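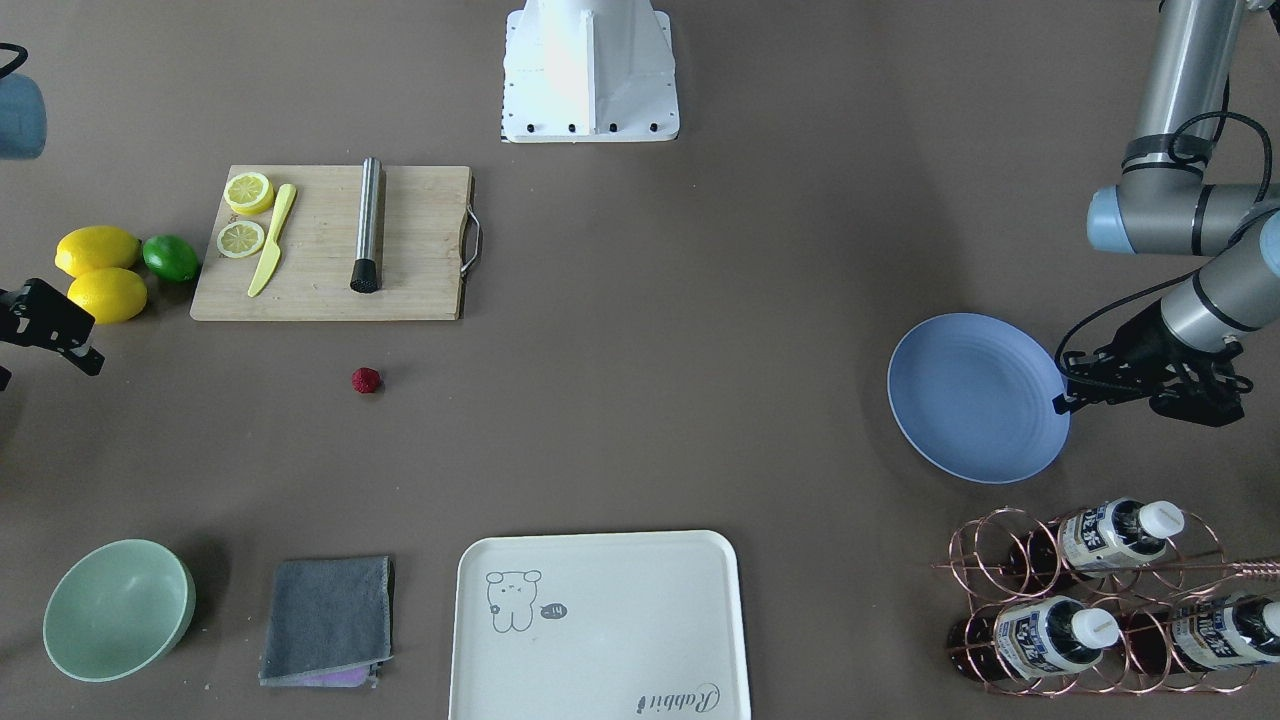 Section 3: Setting up an oil top-up log

Welcome to the bit of Rutach we enjoy most! Once your sites and machines are in (Section 2), you can start recording every litre of lubricant that goes into them, and the stock figures begin to look after themselves.

Before you start

Have these to hand:

Your site list. The screens in this section use two depots, Sudthorpe and Grundness.
The product sheet for each oil or grease you keep. You need the product name, the grade and the pack size.
An opening stock figure for each tank or drum store, in litres.

You must be signed in as a stock manager. Ordinary users can read the log and add top-ups, but they can't create one.

3.1 Create the log

1. Open the Stock menu and choose New log.
2. Pick the site. A log belongs to one site only, so if you run both Sudthorpe and Grundness you will make two.
3. Type a short name. Keep it plain – "Sudthorpe gear oil" is much easier to find in June than "Log A new".
4. Choose the base oil type: mineral, synthetic or blend. This sets which cost line the product goes to.
5. Enter the opening stock. For a full bulk tank this might be 2000 litres. Leave out the comma and the unit.
6. Press Save. The log appears in the left-hand list with a green bar beside it.

CAUTION: The base oil type can't be changed after the first top-up has been saved. If you picked the wrong one, close the log and make a new one.

Note: Opening stock is what is in the tank when you start the log. Deliveries still on order go in under 3.3.

3.2 Add products and prices

1. Open the log and press Add product.
2. Start typing the name. If your supplier sends price files (Tokgöz is the one used in our screens) the product will pop up after a few letters.
3. Check the pack size. A standard drum is set to 209 litres, and you can type over it.
4. Enter the price per litre, before tax.
5. Tick Follow supplier price if you want the cost to move when a new price file comes in.

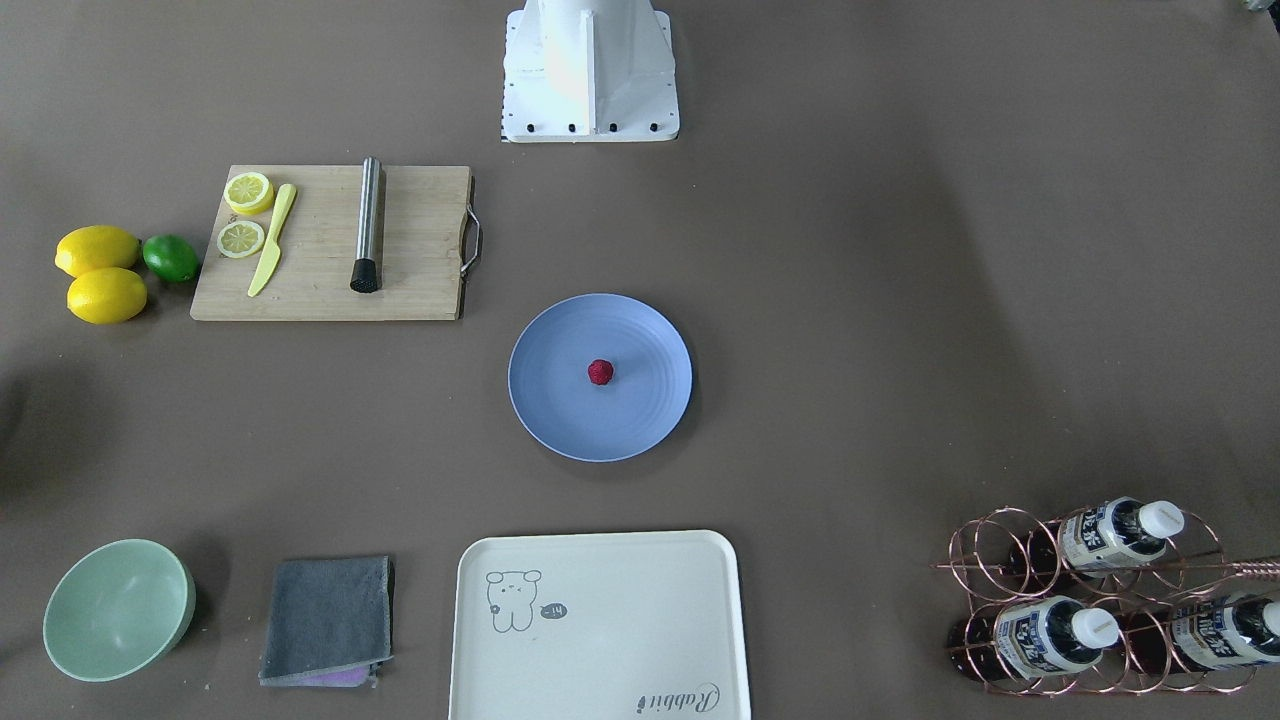 That last tick box is well worth a try. With it on, every top-up is costed at the price on the day, so when the exchange rate shifts and imported oils go up, you see it in the monthly cost sheet straight away. With it off, the price stays put until someone edits it by hand.

Note: A change of price never alters top-ups already saved.

3.3 Record deliveries

1. Choose Stock, then Deliveries.
2. Enter the delivery note number exactly as printed, with any leading zeros.
3. Type the litres received and the batch number.
4. Press Receive. The stock figure goes up at once.

CAUTION: Do not enter a delivery as a top-up with a minus sign. The program will accept it, and your cost sheet will be wrong for the whole month. 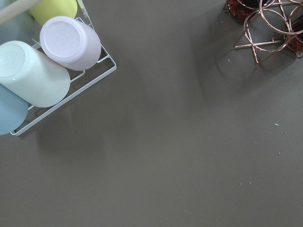
Reading time for this section: 3 minutes

3.4 Share the log

1. Open the log and press People.
2. Add each person by name. In our screens Tekle Nigatu has Add rights at Sudthorpe, and Şengül Ekinci has Manage rights at both sites.
3. Choose Read, Add or Manage for each one.
4. Press Send. They get a message with a link, which works until midnight.

If the link has run out, press Send again next to the name. The old link stops working and a fresh one goes off.

3.5 Check your first month

Open Reports and choose Stock against use. Dip the tank, type the reading in the Measured box and compare it with the Expected figure. A small gap is normal with bulk tanks. A large one usually means a missed delivery, so look there first – and do have a play with the chart view while you're in, it's lovely!

Next: Section 4, Low stock alerts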